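Elango Kandasamy has spent most of the year since April folding clothes without touching them. He runs the recording sessions at Kostent, where a two-armed robot is steered by hand through one garment after another and every attempt is saved for training.

"We have 2,443 recordings now," he said. "We kept 1,302 of them. The rest had a bad start, or the operator hesitated too long."

Towels came first. Shirts and sports jerseys were added later, on soft surfaces as well as tables, and those go more slowly.
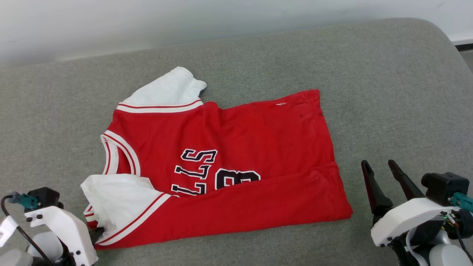

According to Ojārs Raudsepp, the hesitation should stay in. He said a model that only sees clean folds has no idea what to do when a sleeve slips, and he would put back about half of what was thrown out.

Kandasamy does not fully agree. "If the operator fixes the mistake, I keep it," he said. "If he just sits there thinking, the model learns to sit there."

Each operator works for two hours and then takes a break. Kandasamy still takes a shift himself when a new garment comes in, and he writes the instructions afterward.

The next set will be long-sleeved shirts, started inside out. "I tried two," he said. "I didn't keep either one."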